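3.2 Label shape and brand recall

The shelf test came first, then the home test. For the shelf test we showed shoppers in Toledo a set of condiment labels with all the words taken off. Shape only, then shape plus color. They had up to 14 seconds per label and could say "don't know" as often as they liked. We did not push for guesses. Pushing was tried in the pilot and it made people pick the brand they had at home, whatever was on the card.

Recall was better for odd outlines than for plain rectangles. This fits with earlier work on cereal boxes, though that work used much longer viewing times so the match is loose. Color alone did poorly. Red in particular is no help in this aisle, everyone uses it. Several shoppers named three or four brands for the same red card and then asked which one was right.

Age made less difference than we thought it would. Household size made more. People who shop for children were faster, and also more sure of themselves when wrong.

3.3 From the shelf to other goods

A second question was whether the outline still works once it leaves the food package. Brands now turn up on socks, pillows, pet toys, key rings, lip balm. Filipa Azevedo coded the full set of 821 items for this part (coding sheet in Appendix B). Items were scored on whether the label kept its outline, its border colors and its lettering. Lettering is the first thing to go. Small sewn goods can't hold it, and makers seem to know this and drop it or blow up one word. The outline tends to stay.

Figure 4. Plush ketchup bottle with a white keystone-shaped label bordered in tan, gold and teal-green.

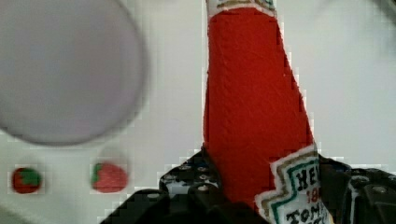
Soft goods were the hardest group to score. Fabric bends, so a straight border reads as wavy, and two coders can look at the same item and disagree on whether the outline was kept. We settled these by going back to the outline as drawn on the food package and asking if a shopper could trace it from memory. Not a perfect rule. It did cut the number of disputed items by a lot, and the ones still left were mostly socks.

Two made-up brands, Nandix and Skatiren, were added as controls. Both had labels drawn for the study, one with a plain oval and one with a notched shield. No shopper could have seen either before. After one week of exposure through a mock flyer, the notched shield was picked out of a lineup more often than the oval, on paper and on cloth both. The gap was bigger on cloth. We don't have a good account of why. One idea is that corners survive stitching better than curves do, but we did not test corners on there own and would not want to lean on it.

3.4 Home test

Around 200 households took part. Each got a Pluneo shopping diary and was asked to write down any brand they noticed on something that was not the product itself. Mugs counted. Ads did not. Diaries ran through December, which was a mistake, because gift wrap and holiday tins swamped the early entries and we had to split them out by hand.

With the holiday entries removed, food brands were still the largest group. Sauces and candy led. Most entries gave the shape or the color first and the name second, e.g. "the mug with the oval." A fair number never gave a name at all. We kept these, coded as shape-only, and report them seperately in Table 5.

Limits. One city, one season, self-report. Diaries from larger households were often filled in by more than one person and we could not tell the hands apart. Results for the control brands rest on a single flyer design, and a repeat with a second design is planned.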